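Half past eleven at night and I've finally moved the blog off Flarkix. I'd been putting it off since March, partly out of laziness and partly because I really did like that theme, even with the footer link you weren't allowed to remove. Then the renewal email turned up - 99 dollars for another year of updates, when I think I paid 60 the first time - and I sat there over my toast getting quite cross about it.

So it's Mandon now, the free one. I tried Stellumitz for an afternoon first and it's lovely to look at, but it wanted 6 plugins before the front page would even show a list of posts, and I lost patience at the third.

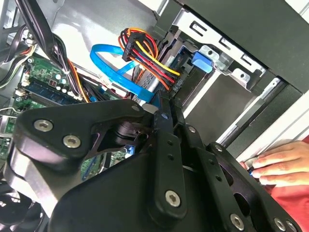 The sidebar took most of the evening. All my old widgets had landed in a heap under "inactive" and had to be dragged back one at a time, and the archive page still shows some 30 posts with no title, just a date you can click on. I'll fix those by hand, a few each night with the radio on. Comments came across fine, even the long row under the Ondieki post about child themes (which I reread from top to bottom when I should have been checking the menus!).

Still to do: the contact form, and that horrible orange on the links. Bed first.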